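Orange and blue walls go up at the Pullcombe workshop 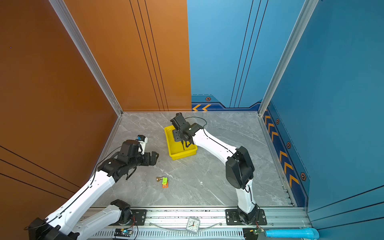 I stopped by the Pullcombe workshop in August to see the new paint-and-panel job everyone on Annan Street keeps talking about, and I have to say, I'm a fan! The little bay has orange on the left, blue at the back and on the right, and a gray marble-patterned floor in between. It sounds like a lot (it is a lot), but it's cheerful, and after years of beige I'll take it.

My favorite part is the trim. There are orange chevrons and little hexagonal bolt emblems on a navy band down low, and Hwa-young Cha, who drew them up, told me she went through 10 versions before she liked the spacing. The panels came from Lirulard over in Plaltside and cost $270 for the set, delivered. Aluminum extrusion holds the corners.

Corrado Villa wanted green. He lost the vote, and he's still bringing it up over coffee.

The doors open to visitors at 5 p.m. through the end of the month, so go have a look. Parking is easier around the back.

411 shares | 3 comments

marnie_k: Love the chevrons! Would they do my garage?

Dell P.: Should have been green. Corrado is right.

tobyrides: Is that floor real marble or just the pattern? Either way I want it in my kitchen.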